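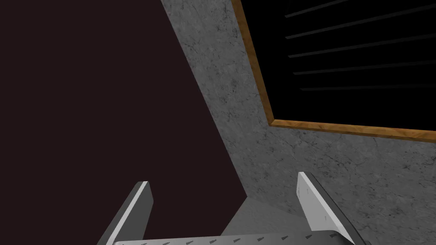

Why does bread from a small-town bakery go stale so much faster than the supermarket loaf?
Mostly because there's nothing in it to slow that down. Flour, water, salt, yeast, and a baker who expects you back tomorrow.

Which is the whole business model, or was. Drulmont had three bakeries when I was growing up two towns over. Now one. Moodley's, on the corner by the bus stop, blue awning, door that sticks. Open at 7. Sold out of rye before lunch most days, and if you want the seeded rolls you call ahead.

I went in April, first, to write something short. It got longer.

Hilde Mertens runs the place. Not a Moodley – the last Moodley sold up and moved to the coast, and changing the sign cost more than she wanted to spend. She starts at 3 in the morning. Did the whole interview standing up, shaping loaves, flour to the elbow.

"People ask me for the recipe," she says. "It's on the wall. Take a picture of it. You still have to get up."

The recipe is on the wall. Index card, brown at the corners. It doesn't give a temperature for the water. I asked. "Depends on the room," she said, and went to get another tray.

The stale question comes up a lot at the counter. Customers who grew up on sliced bread in a bag expect a week. A plain loaf gives you a couple of good days, then toast, then crumbs. What's going on is mostly starch. It swells and softens in the oven, then as the loaf sits it firms up again, slowly, and the crumb goes tough even if it hasn't lost much moisture. The fridge speeds that up. So stop putting it in the fridge. Freezer is fine, sliced first. Paper bag on the counter if you'll eat it soon, cut side down on the board if you're lazy like me.

Sourdough holds out longer. So does anything with fat in it, or potato. Hilde makes a potato loaf she calls the Skevar, after the road her grandmother lived on, and it's the one I'd drive for. Soft, dark crust, a bit sweet. Goes well with nothing but butter.

Pieter Verbruggen drives the flour. He has been bringing it up from the mill at Wudus for 19 years, same route, second van. Used to stop at bakeries all the way along the valley. These days it's long gaps and a lot of radio.

"I could do the round in a morning now," he says. "I don't. I have coffee everywhere."

Wudus flour is the other half of the story, really. Stone-ground, a little gray, a bit different with every harvest. Hilde says last year's was thirsty and this year's isn't. She adjusted by feel and didn't write it down. Güven Coşkun, who runs the mill with his brother in law, keeps better notes – moisture, protein, which field – and emails them to every customer. Hilde admits she doesn't open the emails. He knows.

He showed me the stones being dressed, the grooves cut fresh so they'd grind clean. Loud, slow work. My recorder got nothing but noise so I'm going off memory and some very bad handwriting. He said a dull stone heats the flour and you can smell it. I believe him.

Back in Drulmont the line had reached the bus stop. Ida Grube was in it with a cloth bag, buying for herself and two neighbors on her street. Has a standing order. Rye, white tin loaf, a bun for the walk home. She remembers the other two bakeries and will rank the three of them if you let her. Moodley's came second. "The best one had terrible hours," she said.

And there's an apprentice, finally. Nkrumah Bawa, 20, came in to buy a sandwich and asked if there was work. He's been on the early shift since winter. Burned the first batch of rolls he did alone and they sold them half price, all gone by nine. He now does the potato loaf start to finish and thinks the crust could go darker. Hilde thinks it couldn't. They were still arguing about it when I left, him holding one loaf, her holding another, teh oven timer going off behind them.

I bought both. Ate most of the darker one in the car.

Moodley's is open every morning except the last week of the summer holidays. Cash or card. Call ahead for the seeded rolls.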